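Robot Operator and Trial Assessor (two posts)
Household Manipulation Group, Minja Robotics, Hakoscombe
Fixed term, full time. Reference 209.

The group works on one question: which domestic and shop-floor chores can a robot arm now do without a person stepping in, and how often does it get them wrong? We publish failure rates alongside success rates, and we need two people to produce the figures behind both.

Background to the posts

Demonstration films have given the public a generous idea of what machines can do in a kitchen or a stockroom. Our own results are more modest. Clearing a table, putting shopping away and sorting returned goods all reduce to the same few actions: find the item, take hold of it, move it, let go of it in the right place. Each is manageable alone under steady lighting. Run one after another, with the item turned a little or the cloth rucked up, they fail in ways that are tedious to record and very useful to know about. Most of our current work is therefore done with cubes and a tray.

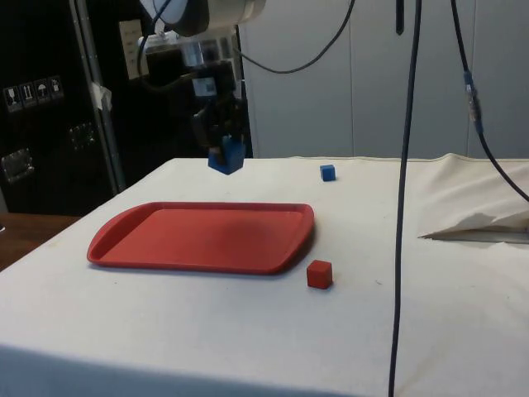
Cubes have flat parallel sides and do not bruise, which removes two sources of error while we study the others. From November the programme moves on to cutlery, folded tea towels and packaged groceries. Cloth remains the hardest category by a wide margin, and applicants should not expect to see a machine fold a fitted sheet during the contract.

What you will do

Set out the work surface to a written layout before each trial and restore it afterwards.
Guide the arm through tasks by remote control to produce demonstration runs.
Supervise runs in which the arm works unaided, and stop it when the stop conditions are met.
Score each attempt against the assessment sheet: approach, grasp, lift, transport, release.
Write a short note on every failed attempt. "Dropped it" is not sufficient. We want to know at which stage, from what height and in what position the item came to rest.
Repeat the same chore by hand, timed, so that there is a human baseline for comparison.

A session comprises 14 trials. The full test set for one chore is 510 trials, shared between operators. The work is repetitive and we would ask applicants to take that seriously before applying.
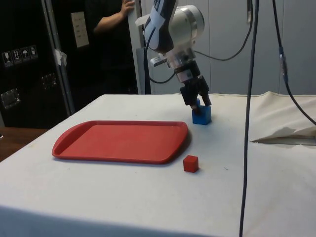 Scoring is done by two assessors working separately. Where they disagree, the attempt goes to Yvette Bélanger, who maintains the assessment sheet and will amend the wording if the fault lies there. Please do not settle disagreements between yourselves — the disagreement rate is itself one of the results.

Essential

Steady hands and normal or corrected colour vision.
Clear written English.
Ability to stand for up to two hours at a time, with breaks.
Willingness to follow a procedure exactly, and to report when you have not.

Desirable

Experience of shelf stacking, order picking, hotel housekeeping, catering or care work. We mean this. People who have done chores for pay notice things about them that engineers miss.
Basic use of spreadsheets.
Some familiarity with robot arms. Training takes nine working days and covers emergency stops, remote control and scoring, so previous experience is useful but will not decide the outcome.

A degree is not required for either post.

Hours and place

Both posts are based at our Hakoscombe site, weekdays, with one Saturday session a month taken back as leave. Some trials of shop-floor tasks will be run at the Trelelell stockroom; travel is paid. Operators report to Victor Muriithi.

How to apply

Send a CV and one page describing a household or shop task you know well. Break it into steps and say which step you would expect a machine to fail first, and why. The page carries more weight than the CV. Quote reference 209 and mark it for the attention of Mwanahawa Lukumay.

Shortlisted applicants will be invited to a half-day visit, which includes a practice scoring exercise and a short turn at the controls. Informal questions about the trial method can be put to Erhan Çetinkaya through the main office.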